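À propos de Stollik

Stollik conçoit des postes de tri robotisés pour ateliers de conditionnement. L'entreprise compte 19 salariés et suit 121 postes en service. Padmavathi Rao dirige les essais, Finbarr Lenihan la mise en route chez les clients.

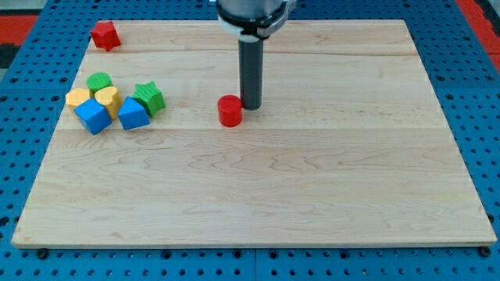 Essai sur plateau bois : doigt vertical près du cylindre rouge.

Chez Mulcahy, 13 opérateurs de tri ont changé de fonction : réglage, contrôle qualité, reprise des rejets. La formation dure cinq jours. Les cadences sont fixées avec l'équipe, qui garde la main sur l'arrêt du poste.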